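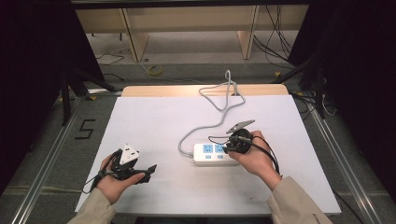 Good afternoon, everybody, and thank you for coming back after lunch, I know it's the hardest slot of the day and the coffee line is still long. (Wait for the doors. Water is on the left.)

I'm Felicja Mazurek, I look after the hand-held gripper work at Hesier, and for the next little while I'd like to tell you about a cable. A very ordinary cable, thin and black, the kind you stop noticing after your second day with us.

Some background first, and I'll try to be quick. We teach our arms to handle plugs and power strips by having people do the job with grippers in their hands, over and over, and by May we had over 4,000 recordings of it. Plug picked up, plug turned, plug pushed in. We were very proud of them. We sent the trained arm to Irkudent, who had been wonderfully patient with us, and on the first morning it went along beautifully for an hour.

Then it stopped closing its left jaw all the way. It still reported that it had closed. That's the part I want you to hold on to, because the arm believed it had a good grip, and it carried the plug up over the strip and let it slide out sideways. The strip was off at the wall, thank goodness, as it always is in our setup. A plug with its prongs half in and a live socket underneath is a thing I would rather talk about than see.

(Pause here. Somebody usually asks if anyone was hurt. No. Say so.)

We blamed the arm first, naturally. We changed the finger pads, we changed the motor, and Kazimiera Ziółkowski sat up one Sunday with the logs and a great deal of tea. She was the one who went back to the recordings instead. In 200 of them the left gripper was reading closed a little too early. The cable that carries the jaw signal was being tugged whenever the person reached across the board, and the connector inside the handle had worked a bit loose. So we had taught the arm, very faithfully, that "closed" could mean "nearly closed."

(Next slide. Don't rush this one, the chart is small. Read the two axes out loud for the people at the back.)

So what did we change? We clamp the cable at the wrist now, with enough slack to reach the far side of the board. We squeeze a 7 millimeter gauge block before every session and compare the reading, and we do it again every 60 minutes - I grumbled about that one myself, and I was wrong to. The arm also checks the motor current now, so it has a second opinion about its own grip. If the two disagree, it stays put and calls for a person.

We also threw out the 200 recordings, which hurt, and then trained again from the beginning, which took longer than I'd promised Irkudent. They were kind about it.

(If time is short, skip the Budetti connector story and go straight to questions. If there's time, tell it, people like it. Siddiqui's team is in the third row and may want to add something about their own cable clamps, so look over and give them a chance.)

Leave the last chart up during questions, and repeat each question into the microphone.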